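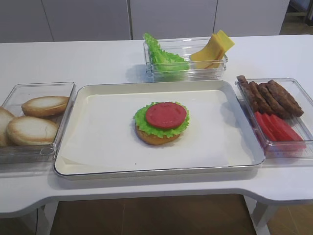 Lettuce first, says Flamberg, and the arguments begin

The burger counter at the Jornora play café has been open since March, and in that time it has not served a single edible thing. Trade is brisk all the same.

Run by Flamberg, a small firm that fits out pretend shops for places where parents would like to finish a coffee, the counter asks its customers to build a burger on a paper-lined tray from tubs of buns, lettuce, tomato and the rest. Admission is £8, and the session lasts until somebody cries or the clock reaches half past four.

The trouble is the order. Flamberg's printed card puts the lettuce straight on the bottom bun, with everything else to follow. A good number of grown-ups feel the patty should go down first, and have said so at the desk, in the comments book and, on one occasion, through the letterbox. The book now holds 495 entries. Two of them are about the toilets.

Flamberg is standing firm. Lettuce at the bottom, it says, keeps the bun from going soggy, a danger that plastic bread has so far faced bravely.

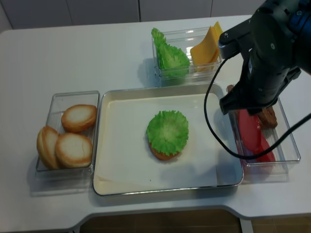
Cheese has caused less bother, though the café has had to ask visitors not to take the slices home. Thirteen went missing in the first month. Most came back in coat pockets, one of them with toothmarks, and replacements were ordered from Arolis, which makes the food and sells cheese only by the full stack. The café is therefore rather well off for cheese.

Bun halves are another matter. The tubs get an odd one now and then, and the child left holding it tends to take the view that a burger with no lid is no burger at all. Staff have been told to call it an open sandwich. Results have been mixed.

A hot dog counter is planned for the spare corner by the coat pegs, paid for by Nwachukwu, the hardware shop two doors down. The café has asked for suggestions on whether the mustard goes above or below the sausage, and has bought a second comments book.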